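The rule sheet problem
05/08/2018

Filed under: shop talk, complaints

I have now read the draft of the Plimport good practice guide for small robot cells twice, the second time with a pencil, and I still can't tell who it was written for. It runs to 70 pages. A good part of that is definitions, and the definitions are fine, if you like that sort of thing. Then you get to the chapter on bench work with two arms and it goes soft exactly where I wanted it to be hard.

Take the line that says "the work area shall be kept free of items not needed for the task." Lovely. Everybody nods at that in a meeting. Now put sockets on a table, with a plastic bin to sort them into, and tell me what counts as not needed. The toolbox the tools live in? The pipe wrench at the far end? Is that clutter, or is it storage? The guide has a drawing of a bench with nothing on it but a cube, so I guess the answer is to only pick up cubes. 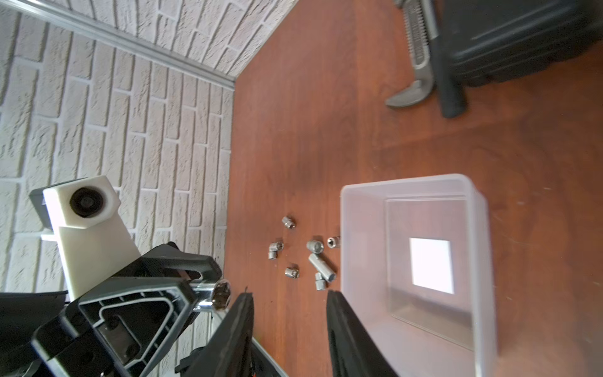
My own rule, for what it's worth, is about reach. If either arm can get to a thing at full stretch, that thing belongs to the task whether you like it or not, and it goes on the layout sheet. If neither can, leave it alone and stop fussing. That's one sentence and a piece of string to measure with. The draft spends four pages on "zones" and never mentions string.

The next part that bothers me is the success count. Under the draft, a transfer is "complete when the item is within the container." Fine for a cube again. With loose metal parts I want to know a few more things. Did the arm let go of it, or was it still pinched when somebody ticked the box? Was it set down or dropped from a height? Does a part that bounces out and gets put back by hand count as one, or as zero? I have seen a vendor sheet (the Tetari one, some of you know it) that claims 100 out of 100 and doesn't answer any of those. I'm not saying the number is false. I'm saying I can't do anything with it.

Same goes for the sizes. A long deep socket and a short one are two different jobs for a pair of fingers, and a short one standing on end is a different job from the same one on its side. Lump them all together under "small metal items" and you can get nearly any score you like by choosing how you lay them out.
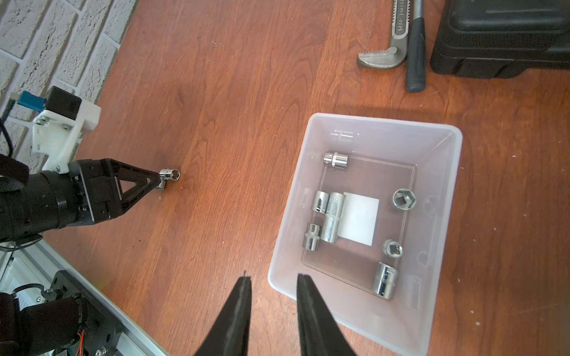
Then there's the second arm. The guide treats two arms on one bench as one arm, twice. Each has its own stop, its own speed limit, its own checklist. What I couldn't find was a plain rule for the space over the bin, where they are both going to want to be. Who has the right of way? The old Rurnside shop sheet, which was typed on one side of paper and had coffee on it, said one arm over the container at a time and the other one waits. You could teach that to a new person before lunch.

I did send comments. There were 2 boxes on the form, one for "editorial" and one for "technical", and no box for "please start over." I put the string in under technical.

The Lukoševičius checklist is still what I'd hand to somebody setting up a first bench. It's dated in places and the part on cable routing is thin, but every line on it can be answered yes or no by a person standing there looking. Comments on the Plimport draft are open until the end of August if you want to add yours.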